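Search this encyclopedia Go Advanced search

Chore automation

Print this article | E-mail this article

Chore automation is the use of machines to do the ordinary handwork of homes and small shops, such as clearing a table, sorting parts into bins, folding towels or fitting one piece into another. People have been hoping for it for a very long time, and anybody who has ever faced a sink full of dishes after a long day will understand why! The short answer to whether it has arrived is that some of it has, in bits and pieces, and that a good deal of the rest is still being practiced at a table.

Background

Washing machines and dishwashers do their jobs wonderfully well, but they do them inside a box, and somebody still has to carry things to the box and take them out again. Factory robots have a similar arrangement. They repeat one motion all day at a spot that was built for them, with the parts arriving the same way up each time. What lies between these two (the carrying, the turning over, the lining up, the putting away) is the part that has been slow to come along, and it happens to be the part that fills most of a person's day.

Table work and simulation

Much of the study of chores is done with an arm fixed at a table and a few small objects set within its reach. It is very often done on a computer first, in a made-up room with walls, a floor and lighting of its own, so that a dropped part costs nothing and the whole business can be started over in a moment.

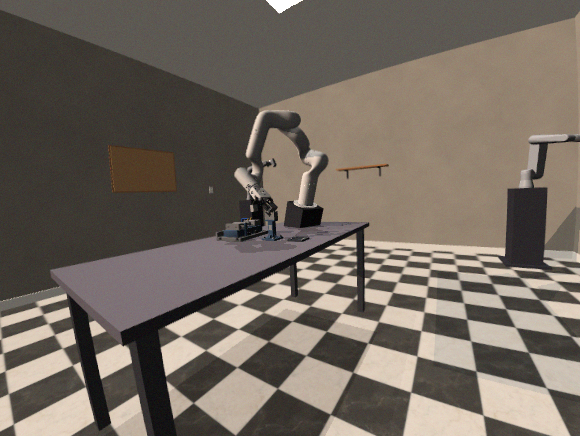

The Hutness bench tasks, drawn up by Negin Mohammadi and Sơn Đinh, are a friendly place to begin for readers new to the subject. There are 17 of them, and each is meant to stand for something a person does at home or in a small shop without giving it much thought. A program is given 600 tries at each task, with the objects moved a little between tries, and it is the moving that causes most of the trouble. An arm that has learned to reach for a block in one place may reach very confidently for that same place after the block has gone elsewhere.

Seeing is a large share of the difficulty as well. The arm can get in the way of its own view, and its shadow may fall over the very thing it is trying to find, much as your own head does when you lean over a drawer under a kitchen light.

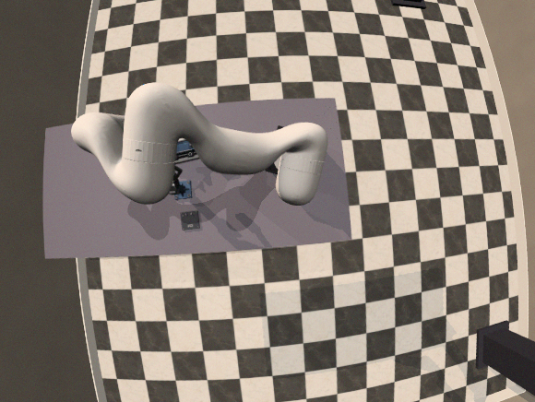 The gripper over a small blue square on the table, with a dark gray box nearby. Computer simulation.

What works and what does not

Picking up a firm object of a known shape and setting it down somewhere roomy is in fairly good order. In the March round of the Hutness tasks, the Tovano program managed it in 65 percent of its tries, and the Pedar program did a little better with larger pieces. Fitting parts snugly together went less well for both. Cloth, cords, and anything thin lying flat remain stubborn, as Cúc Kiều and Đức Đoàn describe at some length in their survey of 115 household jobs, and wet dishes are a chapter all to themselves.

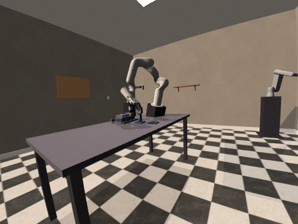 Outlook

Opinions differ, and they differ cheerfully. Diệp Lã has argued that small shops will see useful help before homes do, as a shop can keep its bins in the same place and a family with children can't. Mohammadi takes the other side and points out that people at home are patient, and might be quite happy with a machine that needs all afternoon to clear the table so long as it doesn't break the plates.

See also: Dishwasher; Gripper; Jiang bench; Simulation

Last revised 2022-11-28

This site uses cookies to remember your reading preferences. Accept | Learn more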